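Ondmont Bench Cell: the gripper trial package

Products > Trial and Evaluation > Bench Cell

You need a gripper. There are a great many grippers, and every one of them is described by its maker as compact, robust and versatile, including the ones the size of a toaster. The Bench Cell is our way of letting you find out which one you can live with before it turns up on a pallet with your name on the invoice.

The package is a simulated two-arm cell with a clamping fixture, a plate, a tray and a handful of blocks. You load a gripper model, set a controller, run the job and look at what happened. Then you load a different gripper and do it again, usually with less optimism.

It runs on an ordinary workstation. If your computer can open a large assembly drawing without sulking, it can run this.
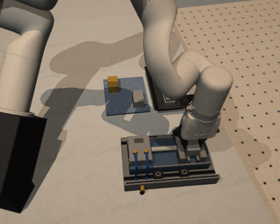

Bench Cell, standard layout, with the gripper over the right-hand end of the fixture.

What you can swap

Grippers. Two finger models come with the package. The Erncombe is a parallel-jaw unit with short fingers and a fairly bulky body. The Dalen is narrower, reaches further and flexes more at the tips than we would like, so we modelled the flex. You can also import your own geometry. Bring a proper collision shape with it, because the default one is a box and a box will not fit between anything.

Controllers. Position control is the default. The compliant controller, Ollum, is included in the full licence and can be switched on for each arm separately. Most people leave it off for the first day, jam a block, and switch it on for the second.

Cameras. Move the viewpoint wherever you like. A high oblique view gives you the lot, but an arm will cheerfully park its elbow over the one thing you wanted to see, so set up a second camera before you start a long batch. The pictures on this page are from more than one run of the viewpoint slider and we make no promises about matching colours.

Why there's a fixture in it

A gripper on its own over a bare table looks marvellous. Anything can pick a block off a flat surface with clear air on all sides. The trouble begins when the block has to go between two walls, with a rod running in from one side and a housing at the far end waiting to be clouted by a wrist.

So the trial job centres on the clamping fixture. The fingers have to come down among the raised blocks at the right-hand end and get back out again without taking any of them along. It's the part of the job where the brochure dimensions stop being useful, as they tend to leave out the flange, the fasteners and whatever bracket somebody bolted to the side. 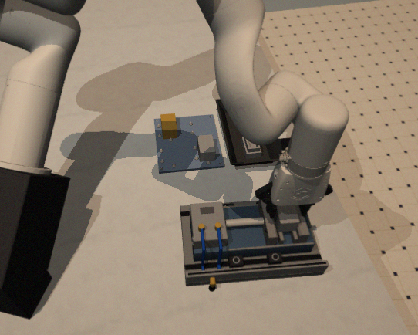 Clearance is also where the Erncombe and the Dalen part company. In our own trials the Erncombe held its line nicely on the way down and then needed a slower retreat, as the body sits low and wide behind the fingers. The Dalen slipped in and out with room to spare, but on a heavier block the tips wandered enough to spoil the placement. We settled on the Erncombe for our own demo job, mostly out of stubbornness. Your parts are different and so is your tolerance for waiting.

We'd suggest running 20 cycles of each before forming an opinion. Vary the starting pose a little between cycles. A gripper that does the same perfect pick over and over from the same perfect spot has told you very little, although it does make a nice video for management.

The plate and the tray

The blue plate sits further back and holds the loose blocks. The tray beside it is for placement work. Both can be shifted, turned or removed from the layout menu, and block positions can be randomized within limits you set. Please do set them. Left to its own devices, the randomizer will put a block under an arm, and you will spend the morning blaming the planner.

If you are comparing cameras as well as grippers, the tray is a good target. Its outlines look simple until an arm throws a shadow across the table, and shadows can be turned up, down or off in the lighting panel. Test with them on. Your shop has them. 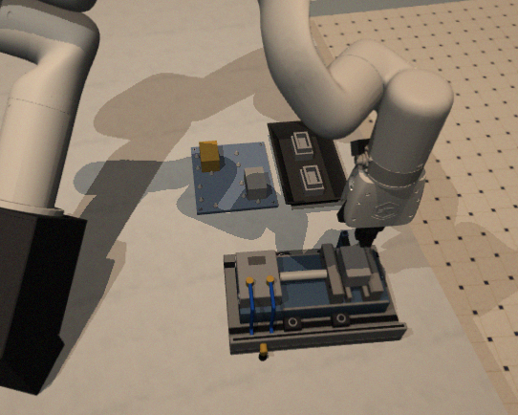

Gripper at the fixture's movable jaw, with both pockets of the tray in view.

What you get

Bench Cell scene with two arms, fixture, plate, tray and blocks
Erncombe and Dalen gripper models
Position controller; Ollum compliant controller with the full licence
Run logger, with contact events and cycle times exported as plain text
Layout and lighting presets
6 worked jobs, from a simple pick to one we regret including
Setup guide, short, with a longer appendix on collision shapes

What you don't get

Air. Grippers here close when they are told to, and there is no compressor at the other end of the building having a bad day. There is a supply delay setting, and we recommend using it, but it won't reproduce a leaky fitting.

Wear, likewise. Finger pads stay as grippy in the last cycle as they were in the first. If your parts arrive oily, drop the friction value by hand until you recognize the results.

Licences

Trial licence: 20 days, one seat, all models, Ollum switched off.
Full licence: one seat, Ollum included, imports enabled, updates for as long as you keep up the maintenance.
Shop licence: as above, floating seats. Write to us for a price. It depends on the number of seats and, to a lesser extent, on our mood on a Wednesday.

Support is by email, between 9 a.m. and 4 p.m. Send the run log along with the question – "it missed" is a fair summary but hard to work from. Scene files from the January release will open in the current version, but recheck your camera positions after converting them.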